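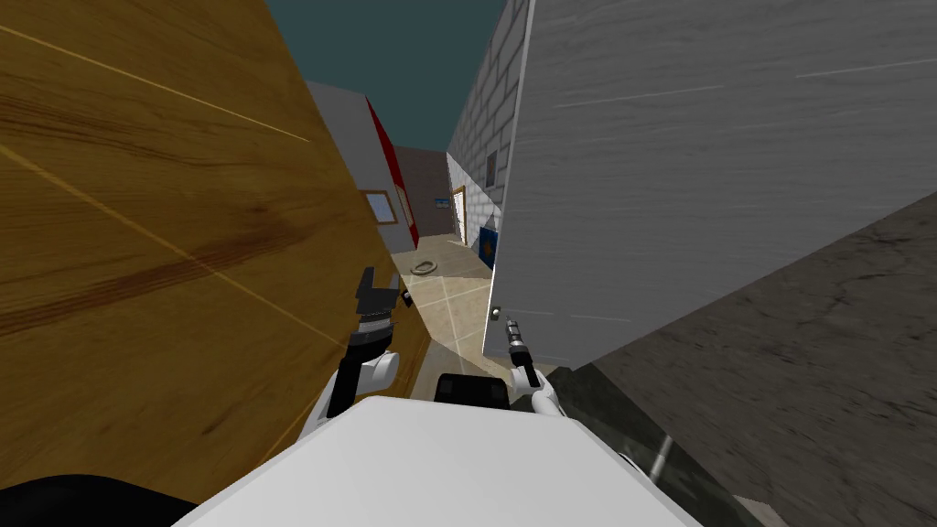
Why won't my plum jam set when I make four times the recipe?

saucepan_lid

It hasn't boiled for long enough. Four times the fruit in the same pan makes a much deeper pool with the same amount of surface for steam to escape from, so the time printed in a recipe for a small batch is no use to you. Ignore the clock and test for a set instead.

Full details from the original poster:

under_the_stairs

I have a recipe cut out of a leaflet that came with my Flasar preserving pan. It makes one jar. You take 234 g of stoned plums, 234 g of sugar, a squeeze of lemon and a splash of water, cook the fruit soft, add the sugar, boil hard for the time stated and pot it. I made it once and it was lovely, set like a proper jam, stayed on the toast.

Flushed with success I bought a crate of plums from Sârbu's on the corner and did it four times over: 936 g of fruit, 936 g of sugar, everything else multiplied to match, same boiling time. What I have now is four jars of very nice red sauce. It has been in the cupboard overnight and if you tip a jar it gets to the other end before you do.

Questions, in order of panic:

Can I rescue it or is it ice cream topping for life?
Should I have boiled it four times as long? That seems mad.
Does it matter that the sugar was ordinary granulated and the first lot was Plendero jam sugar, left over from last year?

I was hoping to put a jar into the Wumer show in September. They are fierce about set. Last year's winner could have been used to grout a bathroom.

saucepan_lid

Rescue is easy. Tip the lot back into the pan, bring it up slowly so it doesn't catch, then boil it hard and start testing after a few minutes. Wash the jars and heat them again while you wait, and use new lids if the old ones are past their best.

Before you switch the heat on, put three saucers in the freezer. When you think you are close, take the pan off the heat (people skip this and then wonder why the jam has turned to toffee while they were admiring a saucer) and put a small blob on a cold one. Leave it a minute, then push it with your finger. If the top wrinkles, you're done. If your finger leaves a channel that fills back up, boil again and use the next saucer.

Four times as long would be too long, so your instinct was sound there. How much longer depends on the width of the pan, how fierce your ring is, how juicy the plums were and how much water went in. That last one is worth a look. You multiplied the splash of water by four, but plums in a deep pan under their own weight make plenty of juice and need less help. Next time put in just enough to stop the bottom sticking.

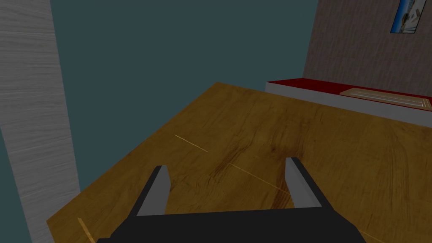
And do the fruit properly before any sugar goes near it. The skins should be soft enough to squash against the side of the pan with a spoon, because sugar toughens them and once it is in they will stay exactly as leathery as they were. Simmering first also gets more of the pectin out, which you want if you're relying on the fruit alone to set it.

The sugar I will leave to someone who has opinions about sugar. There is always one.

bramble_and_sons

I have opinions about sugar.

Jam sugar has pectin added, granulated doesn't. If your tin of leftovers was the jam sort, your first batch had a leg up and the second had to manage on whatever was in the plums. I don't know what Plendero put in theirs so read the packet, it will say pectin in the ingredients if it's in there. Some packets marked "preserving" are only big crystals, which make less scum and do nothing at all for the set. Many a cook has paid extra for that and felt reassured.

Plums usually have enough of their own if they aren't too ripe. A crate from a shop on the corner, sold cheap, will tend to be riper than you think. Keep a few firm ones back for the pan and eat the squashy ones over the sink like a normal person. More lemon helps too, the juice of a whole one for your big batch wouldn't be silly.

If you use a thermometer, check it in boiling water first. Mine said 100 for years and then one day it didn't, and I made a batch of something you could have resoled a boot with. If yours is out, add or take off the difference. I still do the saucer as well.

Don't keep reboiling it though. Once is fine, twice it starts to taste brown.

gate_left_open

just call it coulis and charge more

under_the_stairs

Thank you all, even the last one. The packet did say pectin. It said it in rather large letters, on the front.

Reboiled the lot tonight with the juice of a lemon. First saucer ran, second saucer sulked, third one wrinkled. I now have a bit over three jars where I had four, so I suppose the missing part is on the kitchen ceiling. Left it to stand ten minutes before potting so the skins wouldn't all float to the top, which my nan used to do and I had forgotten.

It moves when you tip it, but grudgingly. Whether that is enough for Wumer I couldn't say. Is there a rule about how full the jar has to be?

bramble_and_sons

Right up to the neck, and they do look. Put the odd bit in the fridge and enter a full one. And wipe the outside, sticky jars get marked down before the lid's even off.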